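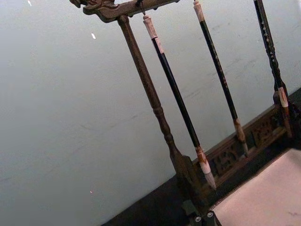 Issue 11, page 20

Penner wrist recording unit
Supplied by Grarkusow, Jemthorpe

The Penner is a wrist camera and logging unit for teams who gather demonstrations by hand guiding or remote control. It bolts to the tool flange behind the gripper and records video, joint positions and gripper opening to a single file, on one clock. Each file holds one attempt at one task.

Typical use
Thin hanging objects are a useful test for any learned grasping policy. A calligraphy brush on a rack offers a narrow black shaft, a soft tip and close neighbours on the same crossbar. In the wrist view the gripper stays visible at the lower edge, so the policy can learn the offset between tool and object. Operators should vary the approach angle between attempts. A tilted view of the rack is valid data and should not be rotated or trimmed before training.

Recording
Press the button once to start and once to stop. Hold it for 2 seconds to mark the attempt as failed. Failed attempts are kept in a separate folder and can be left out at export. The internal store holds 99 attempts, after which the unit refuses to start until files are copied off. Copying a full store over the supplied cable takes around 20 minutes.

Labels
Task names are set in the Wemwood desktop program before the session. Names may contain letters, digits and hyphens. A name cannot be changed on the unit itself. Wemwood exports to plain folders, with one table of joint readings per attempt.

Fitting
Check that the cable has slack at full wrist rotation. Repeat the camera alignment after any change of gripper fingers. Files recorded before and after a realignment should carry different task names.

In the box
Recording unit
Flange plate and bolts
Data cable
Alignment card

Spare flange plates are ordered separately under part 11-P.

Page revised 13 February 2019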